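4.2 Simulated kitchen tasks

We evaluate the policy in the Tamau simulator on a bimanual robot with two multi-fingered hands. All observations come from a single head-mounted view that looks down on the counter. Images are padded at the top and bottom to a square before they reach the encoder, and we keep the padding at test time. The policy receives the padded image and the joint positions of both arms, and it outputs a chunk of 20 joint targets. No object poses are passed to the policy at any stage.

Training data for the simulated tasks consists of 231 teleoperated demonstrations collected with the Nenell interface. Of these, 127 include at least one contact between a hand and the microwave door. The remainder move small objects between points on the open counter. Initial object positions are drawn uniformly from a rectangle in front of the appliances, and draws that place an object under the door sweep are rejected. We found this rejection step to matter more than expected – without it, a large share of episodes began in states that the operator could not recover from, and the cloned policy learned to stall in them.

Following Kushwaha, our baseline predicts actions for both arms from one shared head. Our variant, Gesora, splits the head by arm and adds a gating term that holds the idle arm near its last commanded pose. The loss weight on the gating term was set on a held-out set of six layouts and was not tuned again. Both models use the same encoder, batch size and number of gradient steps.

The main effect of the split head is on unwanted motion. With the shared head, the arm not involved in the reach tends to drift toward the center of the counter, where it can hide the target from the head view. Gesora reduces this drift in every layout we tested. It does not improve grasp accuracy once a hand has reached the object, and the two models fail in similar ways at that stage. Figure 3 gives an observation with the microwave open, a cube as the small object and the hands well apart.

Figure 3. Policy observation in the simulated kitchen, including padding.
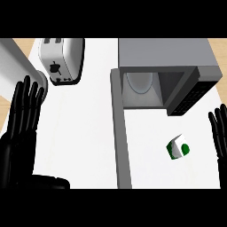
Why does the policy hold the idle arm near its last commanded pose?

An idle arm that drifts toward the center of the counter can block the head view of the target, so the gating term penalizes that motion while the other arm is reaching.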